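3 min read

I've been playing with the Vadside simulator kit from Pidus all week and I'm a bit hooked. My first download was 847 MB (slow broadband, lots of tea), and then I was straight into the cabinet task. You get a rendered room, a table and a gripper, and off you go!

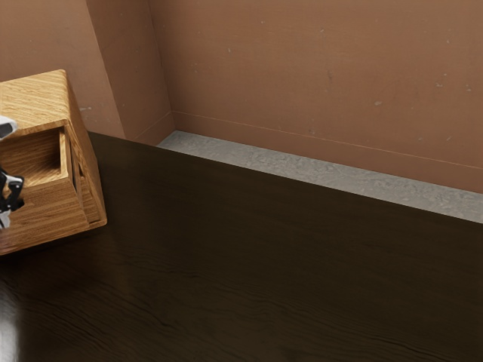
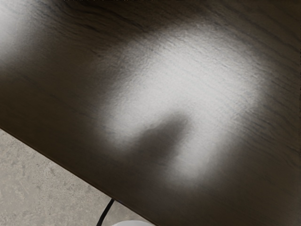
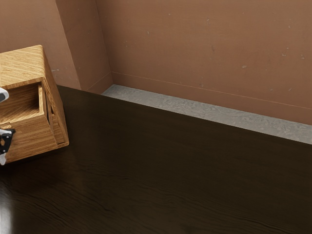
Cabinet task in Vadside. First and last views are from the side, middle one looks down at the tabletop.

I love the wood grain, and the gripper even throws a soft shadow. The menus are a mess though, and I spent 35 minutes hunting for the camera settings. The licence is £10 a month, fine for a hobby. I'd still like to try the Ingvarsson one before I pay for a year.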